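쿠킹 클래스 자주 묻는 질문

안녕하세요! 제 작은 쿠킹 클래스에 관심 가져 주셔서 정말 고마워요. 메일로 비슷한 질문을 자꾸 받다 보니 아예 한 페이지에 모아 두기로 했어요. 읽어 보시고 그래도 궁금한 게 남으면 편하게 메일 주세요~ (답장은 보통 밤 9시 넘어서 해요. 아이 재우고 나서요!)

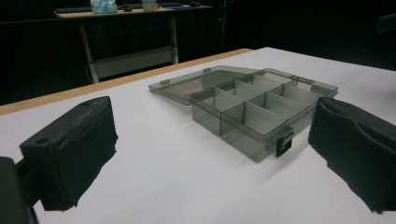
마지막 수정: 2월

수업은 어디에서 하나요?
던드빌(Dondville) 시장 건물 2층, 공용 주방이에요. 정문으로 들어와서 생선 가게를 지나면 왼쪽에 계단이 있어요. 엘리베이터는 반대편 빵집 옆에 있으니까 유모차를 가져오시는 분은 그쪽이 편해요. 처음 오시는 분들이 3층까지 올라가시는 일이 은근히 많은데, 3층은 회계 사무실이랍니다 ㅎㅎ

요리를 정말 하나도 못하는데 괜찮을까요?
그럼요! 저도 스물여섯까지 라면밖에 못 끓였어요. 피에로기 반죽도 처음엔 다들 찢어 먹어요. 지난번 수업에서는 제가 시범을 보이다가 찢었고요. 찢어진 건 버터에 구워서 간식으로 먹으면 되니까 걱정 마세요.

무엇을 만드나요?
달마다 달라요. 이번 달은 감자 치즈 피에로기랑 비트 수프예요. 피에로기는 이보나 피옹텍(Iwona Piątek) 선생님이 가르쳐 주시는데, 저는 이분한테 배우고 나서 제 예전 레시피를 싹 갈아엎었어요. 다음 달에는 향신료 수업을 준비하고 있고, 향신료는 시장 1층 나자피(Najafi)에서 그날 아침에 갈아 온 걸 써요. 커민 냄새가 정말 끝내줘요!

한 번에 몇 명이 듣나요?
화구 하나를 두 분이 같이 쓰시게 되고, 전체 인원은 적게 받는 편이에요. 혼자 오셔도 제가 짝을 찾아 드릴게요. 친구랑 꼭 같이 하고 싶으시면 예약할 때 메모 칸에 친구 이름을 적어 주세요.

준비물이 있나요?
앞치마랑 남은 음식 담아 갈 통만 챙겨 오세요. 통은 큰 걸로요!! 다들 작은 걸 가져와서 후회하시거든요. 칼, 도마, 냄비는 주방에 다 있어요. 손에 익은 칼이 따로 있으면 가져오셔도 되는데 꼭 칼집에 넣어서 오시고요.

알레르기가 있으면 어떻게 하나요?
예약할 때 미리 알려 주세요. 유제품이나 견과류는 대체 재료를 준비할 수 있어요. 다만 같은 주방에서 밀가루를 워낙 많이 쓰다 보니, 셀리악병이 있으신 분께는 죄송하지만 권해 드리기 어려워요. 밀가루 없는 수업도 해 보고 싶은데 그러려면 주방을 따로 빌려야 해서 아직 알아보는 중이에요.

아이를 데려가도 되나요?
보통 수업은 어른만 받고 있고, 방학 때 가족 수업을 따로 열어요. 가족 수업에서는 만두 모양이 아주 자유로워요. 지난번에는 공룡이 나왔는데 삶으니까 꼬리만 살아남았어요. 그래도 만든 친구는 맛있다면서 두 그릇을 먹었답니다.

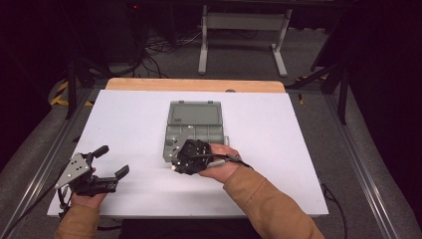 엘주비에타 가예프스키 (Elżbieta Gajewski)

예약을 취소하면 환불되나요?
수업 이틀 전까지는 전액 돌려드려요. 그 뒤에는 장을 이미 봐 버린 다음이라 50%만 돌려드릴 수 있어요. 대신 다른 분께 자리를 넘기시는 건 당일 아침까지도 괜찮아요. 누가 오시는지 이름만 알려 주세요.

선물용 이용권도 있나요?
있어요! 메일로 보내 드리고, 직접 건네고 싶으시면 종이 카드로도 만들어 드려요. 카드 그림은 젬마 홀로이드(Gemma Holroyd) 씨가 그려 주셨는데 너무 예뻐서 저도 한 장 냉장고에 붙여 놨어요.

레시피만 따로 받을 수 있나요?
수업에 오신 분들께는 그날 저녁에 메일로 보내 드려요. 못 오시는 분들은 뉴스레터를 신청해 주세요. 한 달에 한 번, 수업에서 제일 반응 좋았던 걸 하나씩 풀고 있어요. 뉴스레터 받아 보시는 분이 벌써 거의 2,000명이라 아직도 발송 버튼 누를 때마다 손이 떨려요 ㅠㅠ

주차는 되나요?
시장 뒤편에 주차장이 있긴 한데 오전에는 납품 차들 때문에 꽉 차 있어요. 저녁 수업이면 괜찮고, 오전 수업이면 버스를 추천해요. 정류장에서 걸어서 금방이에요.

회사 모임으로 주방 전체를 빌릴 수 있나요?
네, 가능해요. 메뉴도 같이 정할 수 있고요. 원하시는 달과 대략적인 인원, 못 드시는 음식을 적어서 메일 주시면 가능한 날짜를 보내 드릴게요. 와인은 직접 가져오셔도 되고 잔은 저희 걸 쓰시면 돼요.

대기 명단은 어떻게 올리나요?
예약 페이지에서 마감된 수업을 누르면 아래쪽에 '대기' 버튼이 나와요. 자리가 나면 순서대로 문자를 드리고, 저녁 8시까지 답이 없으면 다음 분께 넘어가요. 그러니까 모르는 번호라도 문자는 꼭 확인해 주세요!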